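The ghostwriter at Flutbridge has written 60 wedding speeches since February and been invited to none of the weddings. She works from a rented room over a dry cleaner in Gurton, and she would like it understood that this is fine.

"I don't even like cake," she says. "I like the part where a man cries in a parking lot because I made his brother sound interesting."

She asked to go unnamed, as her clients do. A best man who pays for his jokes does not want it getting around, and several of them live in Gurton, where it would get around by lunch.

The work starts with a phone call. She asks the same question every time, which is what the groom was like at 15, and she lets the silence run until something comes out. "First they say he was a great guy. Then they say he was always there for me. Then, if I keep my mouth shut, I get the canoe."

There is often a canoe. There is also often an ex-girlfriend, and she takes those out herself. "I had one client fight me for her through 3 drafts. He said she was central to the story. I said, sir, she is central to a different wedding."

Her limit is 662 words. She got there by reading drafts aloud to the wall and noticing where she began to hate the speaker. Fathers of the bride ask for more and are told no. One sent his speech back with a poem added at the end, his own, with the word "betwixt" in it. She left the poem in and charged him for the extra page.

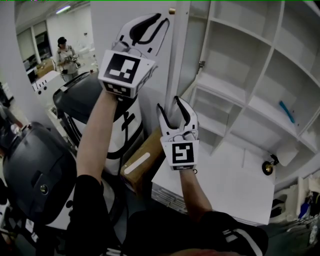

Both hands up, white wall behind.

Before this she wrote product manuals for Bedumach, a maker of garden sheds, and she claims the two jobs are closer than they look. "You're giving a nervous person instructions. Stand here. Lift this. Don't improvise near the roof."

Does she ever feel bad about it, putting words in the mouths of people who are supposed to mean them?

"They do mean them. They just can't find them. You don't ask a guy if he baked his own ring." She thinks this over. "That came out wrong. I'd fix it in the second draft."

She charges by the speech, with 2 rounds of changes included, and the only refund she has given went to a maid of honor who lost her nerve, put the pages back in her purse and said "I love you guys" and sat down. By every report it was the best speech of the night.

"I've thought about that a lot," she says. "I've thought about selling it."

Business slows in the fall, when she turns to retirements. Those are harder. The speaker has usually met the person twice, and the canoe is a copier. She did one for the accounts office at Ng in which the warmest thing anybody could offer was that he always rinsed his mug.

"So I opened with the mug," she says. "They asked for a copy to frame."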